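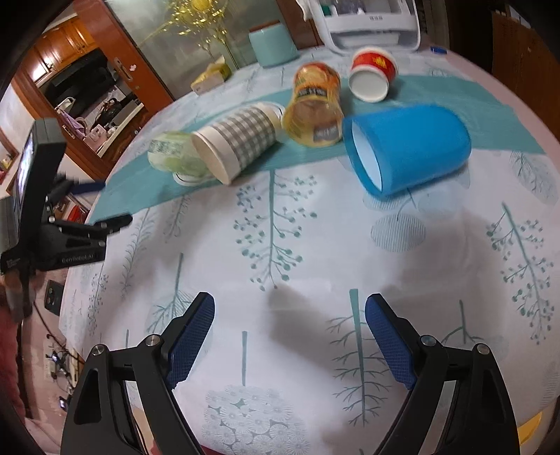 Ask anyone what they would hand over to a machine first and the answer is usually something small. They want the table cleared, the socks paired and the cups picked up and put somewhere sensible. Very few people ask for a robot that can play chess or do a backflip, and both of those have been around for years.

Clearing a table is still hard. A paper cup standing upright is manageable, because the machine can come in from the side or from above and close on it at a known width. Tip the same cup over and the job changes. It rolls when touched. The rim is wider than the base, so the grip slides towards the narrow end. Squeeze too little and it drops, squeeze too much and it folds. A plastic cup needs more force than a paper one, and a see-through cup is hard for a camera to find at all.

Then there is the cloth underneath. Engineers like to test on bare grey worktops, and people eat off patterned tablecloths with runners that ruck up when pushed. To a camera, a printed leaf can look like an edge. A finger that presses down a few millimetres too far will take the cloth along with the cup.

I spent two days in the test kitchen at Clanidico, which has been working on household handling for seven years. The room has a sink, a fridge, a round table and a cupboard of crockery bought from charity shops. The company's arm is called Diva. It is bolted to a wheeled base about the size of a bedside cabinet and it moves slowly enough that you can drink a cup of tea while it deals with one.

On the first morning Diva was given 40 attempts at picking a tipped cup off a covered table and standing it on a tray. It managed 29. Most of the failures were dull. It closed on air, or nudged the cup out of reach and stopped. Two cups went on the floor. A year ago, I was told, the same test would have been abandoned before lunch.

What has changed is the way the machines are taught. The older method was to write down each movement in code, which works well in a factory, where the part always arrives the same way up. The newer one is to collect a great many examples of people doing the job and let the software find the pattern. Often the person holds a gripper in the hand, much like the one the robot will use, and goes round the house picking things up with it while a camera records. It is cheap, and it can be done on a real table in a real home. It is also very boring. A single chore may need thousands of goes, with the cups in a different muddle each time.

Shop floors are a little further on. At Rennie, a packing firm that handles mail-order kitchenware, two arms have been loading mugs into cartons since last December. They do 272 an hour between them when all goes well. A practised packer beats that easily, but the arms run through the night and the firm has kept its day shift on for the awkward shapes. Jugs are still packed by hand. So is anything with a lid.

The difference is that Rennie can tidy up the problem before the robot meets it. The mugs come down a chute, handle to the left, under the same lights. A family kitchen offers no such help. There is a box of tissues where there wasn't one yesterday, and somebody has left a pen by the cups.

Some firms have decided to sell what works now. Purnico offers a countertop arm at £599 that will stir a pan and move a cup from one marked spot to another. I used one for a week. It stirred porridge well. It would not pick up a cup that had fallen over, and the manual says so on page two, which I thought was fair.

The people at Clanidico would not give me a date for a machine that clears the table by itself. They did say that picking up is no longer what worries them most. Deciding is harder. A cup on its side might be rubbish, or washing-up, or part of a child's game that is going to carry on after tea. A person coming into the room can usually tell. Diva puts them all on the tray.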